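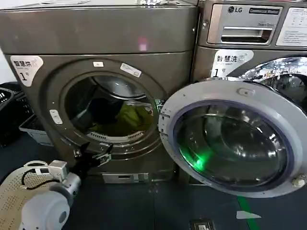
Evaluation of the Herora Arm Kit for Laundry Handling
Project report, Automation Lab course, Zasdale

1. Purpose

The Herora kit is sold as a complete package for handling soft goods: an arm, a two-camera set (head and wrist), a gripper and the Negash control software. The product sheet lists laundry transfer as a supported task. Our group was asked to check whether a small team could set the kit up and run that task without help from the supplier, and to report on the parts of the documentation that need work.

2. Setup

Work took place in a shared laundry room with front-loading machines. The arm was placed in front of the machines with the doors already open. Door opening is listed in the software as a separate module and was not part of the license we tested.

Calibration of the two cameras follows a 21-step procedure. The manual gives it in the wrong order – the wrist camera has to be calibrated before the head camera, or the software rejects the result and returns to step one. After we changed the order, calibration passed. The fingertips were used as supplied.

3. Task definition

A trial is one garment moved through the door opening of a machine. The operator starts the trial from the Negash panel and may stop it at any time. A trial counts as failed if the garment is dropped outside the machine, if the gripper touches the door ring hard enough to trigger the force limit, or if the operator stops the arm. The force limit was left at the default value of 900 in the software's own units. The manual does not state what these units are.

The main difficulty is the view inside the drum. The walls are smooth and pale and give the depth estimate little to work with. The wrist camera performs better when the vent panel on the back wall is in view, as the slats have clear edges.

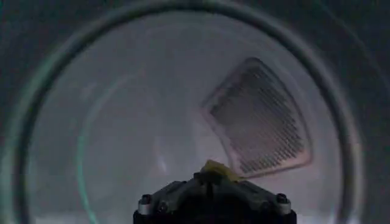 Figure 2. Wrist camera view into the drum, with yellow fabric at the gripper tip.

4. Results

The system logged 1,240 grasp attempts over the project. Small items such as socks and washcloths were handled more reliably than long ones. Sleeves and pant legs tended to hang below the gripper and catch on the lower edge of the opening. The software has no setting for item length.

Reflections were the second source of error. Colored light on the door glass was sometimes marked as an object by the head camera. Reducing the detection zone to the inside of the door ring removed most of these cases, but the zone must be drawn again each time the base is moved.

We also tried the Vultano fingertip set, an optional part with a softer pad. It held thin fabric better and wore faster. Five pads were replaced before the end of testing.

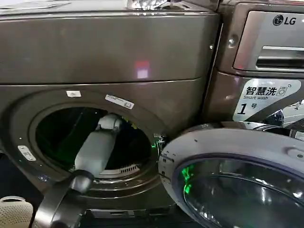 Can the kit be used with a different brand of washer or dryer?
The software does not store machine models, so any front loader can be used if the arm can reach the back of the drum and the detection zone is drawn again.

5. Recommendations

The kit is suitable for a teaching lab that has time for setup. For daily use in a laundry room we would want the calibration chapter corrected, the force units stated, and the detection zone saved together with the base position. The door module should be tested before any purchase – without it, a person has to be present for every load.

Open items: cable routing at the wrist, log export (file names are overwritten after a restart), and the price of replacement pads.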